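Notes for anyone picking up the hand comparison from the Plustham bench. Last edited August 3, 2022.

# proton-hands

Clips and logs from trying 2 hands on the same robot: the Derkard three-finger and the Erraji parallel gripper. Each hand got 600 attempts at cloth, plus a smaller pile of rigid objects we added when morale was low.

## What's in it

- `clips/` wrist camera video, one folder per hand
- `logs/` joint positions and motor current, CSV
- `labels.csv` grasp result, typed in by a human with opinions

Cloth is where the two hands part ways. The Erraji pinches a hem and keeps it. The Derkard prefers to gather a fistful and negotiate. Its wrist camera also sees a great deal of the robot's own clothing, so mask that out before you train anything on it.

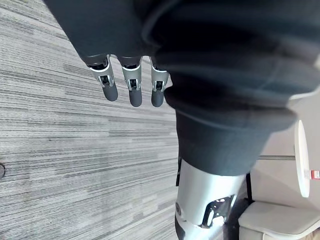

*Wrist view, three-finger hand: dark fabric, silver leg, striped carpet.*

## Known problems

- Striped carpet wrecks the optical flow. We tried 4 filters and kept the least bad one.
- Motor current on the Derkard is clipped at 2000 mA. The spikes you want are above that.
- Timestamps in `logs/` drift against the video on long runs. `sync.py` fixes most of it and says so when it gives up.
- "Partial" in the labels means whatever it meant that afternoon.

## Running it

```
python compare.py --hand derkard --task cloth
```

Swap in `erraji` for the other one. Leaving out `--hand` runs both and takes your lunch hour with it.

A third hand is planned for October, if the adapter plate fits this time.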